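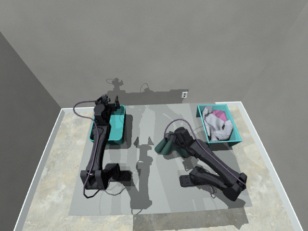 Reports > Textile reuse > Progress report

Home | Projects | Reports | Partners | Contact

To: Ro-un Maeng, Onura small grants office
From: Vasylyna Boiko, Skosuso clothing exchange
Mar 30, 2023

Dear Ro-un Maeng, I write to inform you how the grant was used in the first half of the project. We received 72 bags of clothes from the households in Cantero. The spring collection went slower than we planned, as the school gave us the hall for only two evenings. Orysia Demchenko has already agreed new dates with the director.

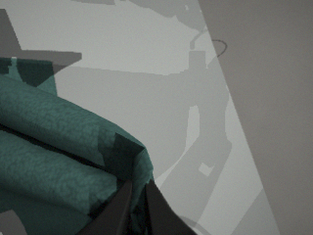 The mending course is now full. It has 16 learners, and 12 of them had never used a sewing machine before. Solomiia Pavliuk teaches hems and zippers, and in June she will add a lesson on curtains. We spent less on thread than in the budget and we ask your permission to move the rest to needles.

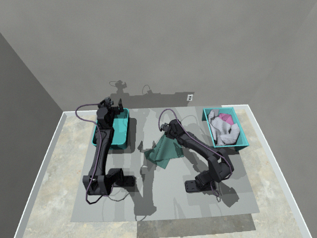
Sorting is still our weak place. Tamunoemi Bako wrote a new guide for it, because wearable clothes and rags were mixed too often. The guide asks for open bins of the teal rectangular kind, set directly on the work surface, so that people do not bend to the floor. We would like to test this before the next collection.
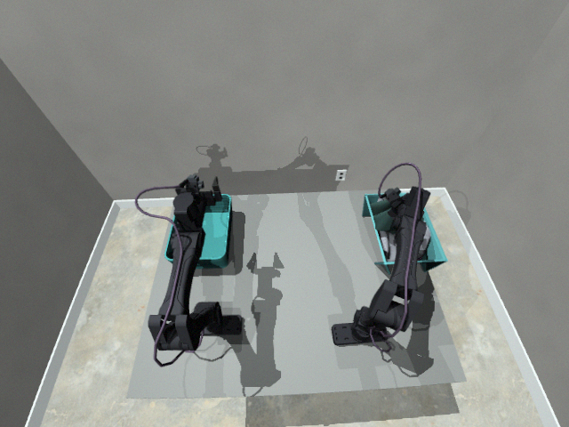 The storage rent at Lindent is paid until June. For the second half we request the same sum, plus a small amount for shelves. We also want to keep two teal bins near the far edge of the table, one for each kind of cloth, and to leave the front free for folding. The receipts will follow by mail.

Contact Skosuso | Copyright Skosuso clothing exchange | Back to top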